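Home | Checklists | Break Room | Contact
We use cookies to remember your settings. Accept | Manage

Shared Table Check, with my comments

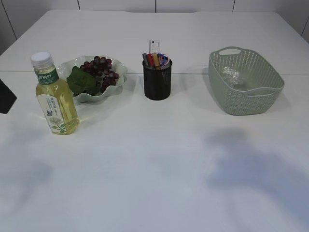

Category: Tables & Worktops

Walked through on 2018-06-12 by me (Jyoti Goel), with Geeta Upadhyay reading out the items.

1. Tabletop clear enough to work at – PASS. Loads of free space at the front, lovely! The seam between the two panels needs a crumb check every time, please.

2. Drinks capped – PASS. Screw cap is on the bottle. I'd still move it away from the bowl, they're practically touching and somebody reaching for grapes will knock it.

3. Food in a proper dish – PASS. Grapes are in the green wavy bowl (I love that bowl). Leaves are in there with them, so sort those out before anyone starts snacking.

4. Sharp or pointy items stored upright – PASS. Ruler and markers are all in the black mesh cup. Savita, if you want the yellow marker back, it's in there too.

5. Trash off the table – FIX. Crumpled clear plastic in the green basket. The basket is not a trash can, folks!! I wrote the same thing in October.

6. Cords and plugs – see sheet 9, Archana has it.

7. Wipes restocked – FIX. Down to 2 packs in the supply closet. Order form 249 is the right one, the old one gets sent back.

Recheck: items 5 and 7 – Sunita Mittal

Get our checklist newsletter! Enter your email | Subscribe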